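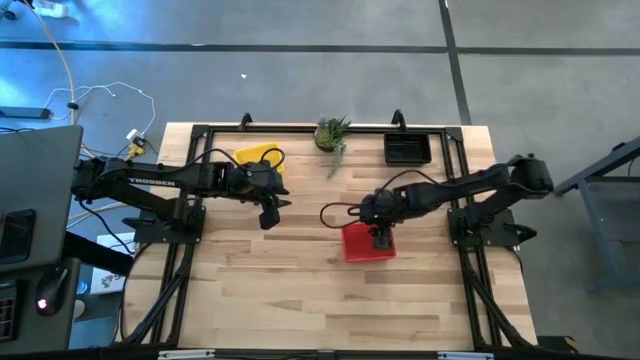 Drirotell Mourns the Death of Founder Gunther Hamann

Drirotell announced today that Gunther Hamann, who started the company and led it until his retirement, died at home in November after a short illness. His wife, Solveig Rønning, and their 2 daughters were with him.

Hamann grew up over his parents' shoe repair shop, the youngest of five children. He left school early to work for his uncle, who sold and serviced sewing machines, and took evening classes in bookkeeping and drafting. He kept his drafting pencils for the rest of his life and used them to write grocery lists.

He spent 11 years at Trarketel, first in the parts room and later as a buyer. He met Rønning there when she came in to dispute an invoice. She was right about the invoice, and they were married the following spring.

Hamann left Trarketel to open Drirotell in a rented garage behind a bakery. The company sold replacement hinges, latches and drawer slides to furniture makers. Its first catalog was typed by Rønning and ran to eight pages. When the garage became too small, the business moved to its present building on the old Dralent property, where Hamann planted the row of pear trees along the parking lot.

He did the payroll himself for much longer than he needed to, and he answered the phone when it rang near him. Customers who asked for the owner were often already talking to him.

"My husband liked work and he liked lunch," said Rønning. "He did not care for speeches. The girls and I are grateful for the letters that have come, and we are reading all of them."

After he retired, Hamann took up choral singing – he was a second bass, and not a confident one – and sang with the Odoi Community Choir for many winters. He also built birdhouses, which he gave away to neighbors whether or not they had asked for one. He read history, mostly about canals, and drove out to see a good number of them with a thermos and a folding chair.

He is survived by his wife, his daughters, four grandchildren and his sister. Three brothers died before him.

A memorial gathering will be held in the Odoi choir hall at 2:00 p.m. on a date to be announced by the family. The choir will sing, and coffee and cake will be served afterward. Anyone who knew him is welcome. Dark clothes are not required.

Drirotell will close its front office for the afternoon of the gathering. Orders placed that day will ship the next morning. The company is giving $2,000 to the choir in his memory, and employees have collected a further $1,000 for its sheet music fund. The family asks that no flowers be sent.

Cards and letters for the family may be left at the Drirotell front office.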